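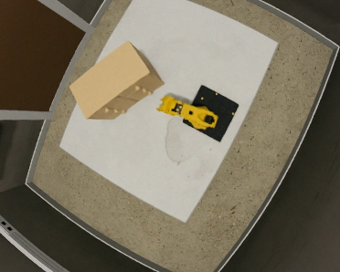 The drawer task from overhead, in simulation, with the arm and the six-drawer cabinet.

Our house rules for simulated tasks are out!

Version 2 of the Dodatix good practice guide went up on the shared drive on September 10, 2020, and I have been pestering people to read it ever since. It covers how we set up, run and report robot tasks in simulation, and it is nine pages long – short enough to get through over a coffee, even if Berhanu Bogale's notes on contact settings may call for a second cup.

We wrote it around the drawer task, which most of you know by now: one yellow arm, one cabinet, one drawer to open. It sounds like a tiny job for so many rules. But when the teams at Rometti and Collura compared notes in June, they found they had been scoring the same task in different ways. One counted a drawer as open the moment the front moved at all. The other wanted it pulled past a set distance and held there. Both had perfectly good reasons, and their success rates could not be put in the same table.

So the first rule is my favorite: write down what "done" means before you run anything. Name the drawer, give the distance, say how long it has to stay put, and keep that wording with the results. If you change it later, that's fine, but the run gets a new label and the old numbers stay with the old label.

The second rule is about the start. Every run begins from a saved state that anyone can load, with the joint angles of the arm and the position of every drawer written to the log. Melati Purba has made a checker that reads the log and refuses a run if anything is missing. It is strict, and I love it.
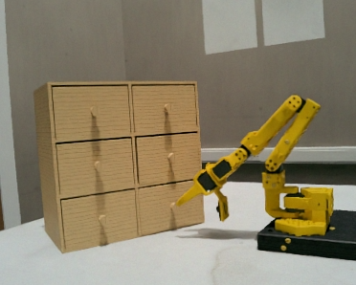

All six drawers closed, with the gripper open beside the bottom-right knob.

Rule three: report every run. The standard batch is now 500 runs, and the failures go in the report along with the successes. Please sort them too. A finger that slips off the knob is a different problem from an arm that never gets there, and the guide has a list of failure names so we can all use the same ones. Suggestions for new names are very welcome (Clodagh Ó Ceallaigh has already sent several, some of them printable).

Then there is the section on views. Tsutomu Tamura argued for a fixed overhead view plus at least one side view for each saved clip, and he won me over completely. A drawer that looks fine from above can be hard to judge, and a reviewer needs a clear look at where the fingers meet the knob. 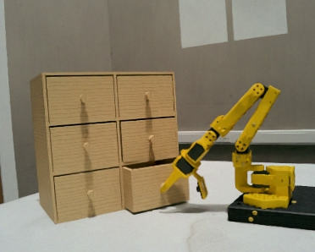
The scoring itself should come from the joint position of the drawer in the log, never from somebody's impression of a clip. Clips are for review and for finding out what went wrong. If the two disagree, flag the run and send it to Pacita Dimaculangan, who is keeping the list of open cases. Run 3374 is on it already, and the discussion underneath is well worth reading if you care about what counts as a grasp.

One more thing that came up a lot in comments: a good score in simulation is a simulation score, and the report has to say so in the title. Dela Peña will be trying the wording on its own reports first.

Comments on version 2 go in the margin of the shared copy. Please sign them!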